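I used to be the sort of person who packed for every possible version of the weekend. Two jumpers in case one got wet, walking boots in case there was a hill, a dress in case somebody invited me to something. Then last May I took the sleeper north with a bag so heavy that a very kind man called Jouko Halonen had to help me get it up the carriage steps, and he asked (politely!) whether I was moving house.

I was going for four nights.

So this year I set myself a challenge. Same train, same little lakeside town of Lerau, but only what would fit in my old canvas school satchel. My friend Oona Kallio has travelled like this for years and she's unbearable about it, so naturally I rang her first. Her advice was to lay everything out, walk away, have a cup of tea and come back feeling ruthless. I had the tea. I was not very ruthless. The satchel wouldn't shut and I had to start again at ten at night with the train leaving at 6.40 in the morning.

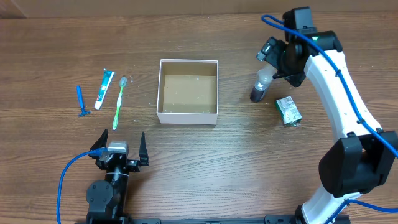 What went in the end was the hairdryer, obviously, and then the second book, and then (this one hurt) my good shoes. I kept the first book, a fat paperback I'd been saving since Christmas, and I'd fight anyone who told me to swap it for something slimmer. A long train journey without a proper book is just sitting.

And oh, the journey! You leave the suburbs behind in the first half hour and after that it's birch trees and water and the odd red barn, and a trolley that comes round with cardamom buns if you're quick. I wasn't quick. The woman opposite, Kaisu, gave me half of hers and told me all about her sister's divorce.

At Lerau I walked straight off the platform and kept walking, down the hill, past the bakery and along the water to the Hakala guesthouse. It takes 30 minutes. Last year I'd queued for a taxi and sulked. This time I was on the jetty with my feet in the lake before the taxi queue had even cleared, I reckon, and I stayed there until my toes went numb.

Did I miss anything I'd left at home? The shoes, a bit, on Friday, when there was dancing at the boathouse. I danced in my trainers. Kauko Hyvönen, who runs the bar, was in wellies.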